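Chapter 6
Buying a Simulator Kit: The Lougher Door and Kitchen Pack

Revised 2018-07-04

By now you have a robot model that loads and arms that move when told. Good. You need somewhere to put it. Building rooms by hand takes forever (see Chapter 5, and the exercise most of you gave up on), so this chapter is on buying one ready made. What you get, what you don't, how to tell before the money is gone.

Our working case is the Door and Kitchen Pack from Lougher. Rooms, doors, cabinets, a two-arm robot, a camera on each wrist. The price is $974 for a single seat. Ullov sells something close for $972, so price wont decide it. The lab license is $2330 and is the one to get if more than two of you will be logged in at once.

6.1 First look

Start with the doors. Always the doors. A cup on a table will forgive a sloppy physics engine, a door with a handle and a frame won't. Load a room, park the robot, look through the cameras before you run anything. Ten minutes, saves a week.

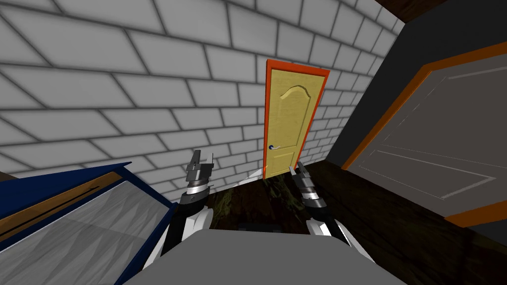
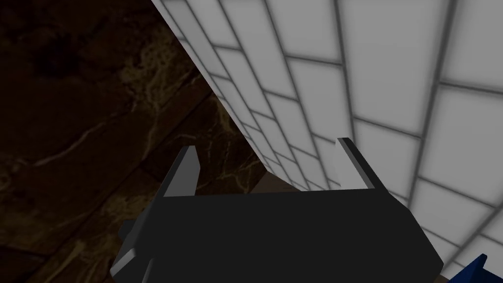 Surface looks are cheap, remember. Brick and marble are just textures and a vendor can swap them in an afternoon. What you are paying for is underneath: hinge friction, latch behavior, how the collision shapes fit the visible ones. Lougher's collision shapes are decent. On levers, good. On cabinet edges, less so, fingers sink in a little before contact registers. Lakshmi Kaimal reported this in February and the fix is promised for the next release.

6.2 What to check

Reach. Can the arms get to the handle without the base bumping the furniture? Some of the narrower rooms are tight.

Wrist view. Open the fingers all the way, then close them. Does the gripper hide the part you need to grab? If so your policy will be working blind in the last few inches.

Randomizing. The pack ships with 49 room layouts, colors and materials shuffled on top. Sounds like plenty. Many of the layouts are mirror images, so hold some back for testing and check the mirrored twin isnt in your training set.

Speed. Run it on your own machine, not theirs. Vendor numbers come from vendor hardware. Consuelo Meléndez got less than half the advertised rate on an older card, and her logs are are in Appendix C.

6.3 Support

Short section. Lougher answers email, slowly. Ullov has a forum. Juteck will do custom rooms from floor plans but quotes per job, so get it in writing. Warrick Bolger's checklist for reading these quotes is at the end of the chapter, use it.

Terms for this chapter: collision shape, latch torque, seat license, held-out layout. Next, installing the pack and opening your first door.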